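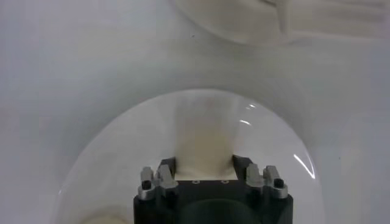 Seit dieser Woche hat unser Viertel wieder einen Mittagstisch, und ich freue mich darüber mehr, als ich zugeben sollte! Tania Barua hat im alten Ladenlokal von Drostemer ihr »Mondside« aufgemacht, und es gibt genau das, was mir hier jahrelang gefehlt hat: Dampfbrötchen. Also Bao, oder Hefeklöße, wie meine Oma gesagt hätte (die hätte allerdings Vanillesoße verlangt). Durchsichtige Hauben mag ich beim Dämpfen ja am liebsten, so eine klare, gewölbte Kuppel, denn dann muss ich zu Hause nicht dauernd den Deckel lupfen und meine Klöße ruinieren.

Auf der Karte stehen 9 Füllungen, 2 davon süß. Ich habe mich am ersten Mittag für Pilz mit Ingwer entschieden, mein Kollege Mircea Munteanu nahm Kürbis und wollte dann doch dauernd bei mir probieren. Den Teig macht Asanka Bandara jeden Morgen frisch, mit langer Gehzeit und wenig Zucker. Für den Umbau des Ladens kamen bei einer Sammlung in der Nachbarschaft 3921 Euro zusammen, angepeilt waren 4000. Den Rest hat Tania selbst draufgelegt, und die Küche ist trotzdem fertig geworden.
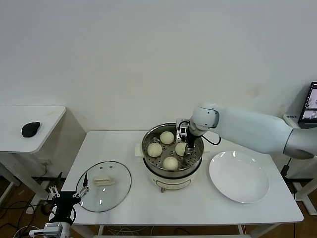 Kann man die Brötchen auch mitnehmen? Mitnehmen geht ab elf Uhr, am besten mit eigener Dose, und wer mehr als eine Handvoll möchte, ruft bitte am Vortag an.

Im November soll ein Abendkurs dazukommen, in dem Asanka das Falten zeigt. Ich habe mich schon auf die Liste setzen lassen.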